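March 15, 2020
By Catarina Brandão

Recovery Intervals and Pitch Control in Amateur Tournament Baseball

1. Background

Company and club teams in the Dranungate league play their main tournament in August, when a team that keeps winning may take the field on consecutive days. Most carry a small pitching staff, and one starter often throws in several games. This report examines whether the number of rest days between appearances is related to a pitcher's control, measured as the share of pitches called or swung at as strikes.

The project was completed for the applied sports studies course under the supervision of Jeanine Van Beek. It extends earlier classwork on warm-up routines, which did not consider rest.

2. Method

Score sheets were obtained from two clubs, Girkora and Tretska. Both record every pitch by hand. The sheets covered 20 games and 1,022 pitches by starting pitchers. Relief appearances were left out, as the two clubs record them differently. Each start was placed in one of two groups: short rest (two days or fewer) and full rest (three days or more). Of the pitches studied, 548 were thrown on full rest.

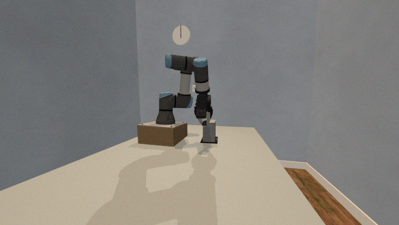 Figure 1. Six-jointed arm on its wooden pedestal, computer rendering.

Pitches with an unclear mark on the sheet were checked against the second scorer's copy. Where the two copies disagreed, the home club's version was used. Intentional walks were removed before the totals were taken.

3. Results

Starters on full rest threw a higher share of strikes than those on short rest. The gap was small in the first three innings and wider from the fifth inning on. One Tretska starter, Karunaratne, ran against the pattern – his longest outing, at 84 pitches, came on short rest and was also his most accurate.

4. Limits of the Study

Two clubs are a narrow base, and the sheets do not show pitch speed or type. Weather was not recorded. Managers may also save full rest for their stronger starters, and the data cannot separate that choice from the effect of rest itself. A further season of sheets has been requested from Girkora.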